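Zidham are going back on the road, and I got the news the way I get all my best news, which is by text at 7 in the morning from my sister, in capital letters. The band confirmed it on their own page an hour later. Twelve years without a proper tour, and now they're starting up again in July with a run of small rooms before anything bigger gets booked.

If you only know them from that one song in the car commercial, please go dig out Drikard, their second album. It's the one where Noémie Pichon stopped trying to sing pretty and just let go, and Pascal Renaud's guitar sounds like it's coming through the wall from the apartment next door (I mean that as a huge compliment). I wore out two copies in college and I'm still a little mad about the one my roommate left on a radiator.

The lineup is almost the one I remember. Pichon and Renaud are both in, and so is Bastien Caron on drums, who spent most of the break teaching and playing weddings. The new face is Saadet Çetinkaya on bass. I saw her two winters ago with her old trio and she was terrific - loud, funny between songs, and so locked in that the drummer kept grinning at her. I can't wait to hear what she does with the slow stuff.

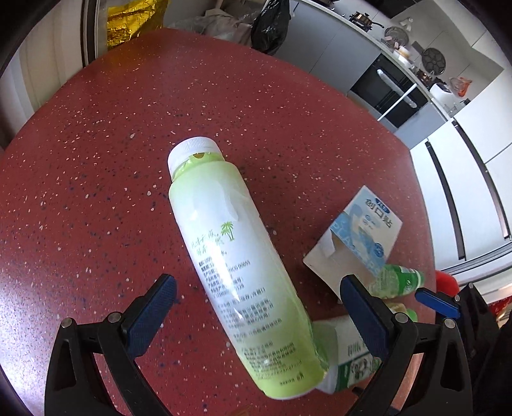
Opening night is at the Hamel, which holds 400 people if everybody breathes in. Tickets go on sale at noon through the venue, with a limit of two per person, and 144 of them are being held back for the box office window. So yes, you can still stand in line for a show like it's the old days! I'll be there with a folding chair and a thermos, and I'm not saving places.

Blandine Charpentier, who manages the band, told me the set will run close to two hours and will lean on the first three records. There are new songs too. She wouldn't give me titles, but she did say they'd been recording at Vanorix, the studio out by the canal, and that at least one of the new ones is over nine minutes long. Renaud must be thrilled.

No word yet on an opening act, and no word on whether they'll play "3404," the closer from Drikard, which they dropped from the set even before the split. I asked. Charpentier laughed and changed the subject, and I've been reading way too much into that laugh ever since.

Doors are at 7, and the band goes on at 8:30.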